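8月の検証メモ。「家事や町工場の雑用を機械に任せられるのはいつか」という質問をよく受けるので、現時点の見解を整理しておく。

## 把持は片付けの一部でしかない

食器を棚に戻す、洗濯物をたたむ、部品をトレイに並べる。いずれも人間には数秒の作業だが、機械の側から見ると認識、接近、把持、搬送、解放の連鎖になる。各段の成功率が高くても、掛け合わせれば全体は目に見えて落ちる。手元では対象を小物一個に絞り、シミュレーション上で平行グリッパの把持だけを調べている。 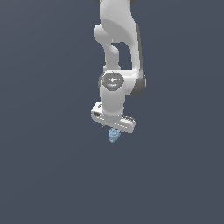
評価で困るのは、成功の定義である。指が閉じて物体が持ち上がれば成功とする論文は多いが、台所では持ち上げた後に傾けず運び、決めた向きで置くところまでが仕事になる。今回の集計は1109試行。失敗は340件で、うち66件は接近姿勢の計画段階で解が出ず、腕を動かす前に打ち切った。

## 形状が不規則な物

箱や円筒なら、向かい合う平行な面や直径から把持位置を決めやすい。凹凸のある物では接触点の法線が揃わず、指を閉じる途中で物体が回る。摩擦係数の設定を少し変えるだけで結果が入れ替わるため、一つの設定で得た成功率はあまり信用していない。 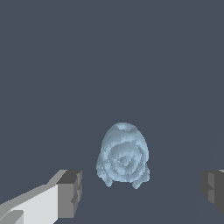 同僚のKastriot Ivanovは、指先を柔らかくすれば大半は片付くという立場だ。接触面積が増えるのは確かだが、柔らかい指は位置決めの誤差も増やす。町工場のように同じ物を同じ向きで供給できる現場なら、治具を作るほうが安い。家庭ではその前提が成り立たない。引き出しの中身は毎日変わる。

試しに自宅の夕食後の片付けを工程に分けたところ、七つになった。現状で機械に渡せそうなのは、決まった食器を決まったかごに入れる工程だけである。残りは布、液体、または他の物に埋もれた物が絡む。
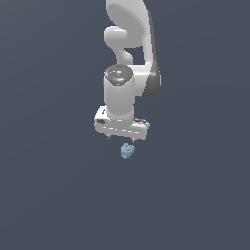 では、家庭用の片付けロボットは今買うべきか。

用途が床掃除のような単一作業なら買ってよいが、散らかった物を掴んで戻す用途なら見送りを勧める。

工場側は事情が違い、対象物を固定できる工程から順に入れていけば採算は合いうる。次は摩擦係数を振った条件で同じ集計を取り直す。解放時の姿勢誤差も記録項目に加える予定。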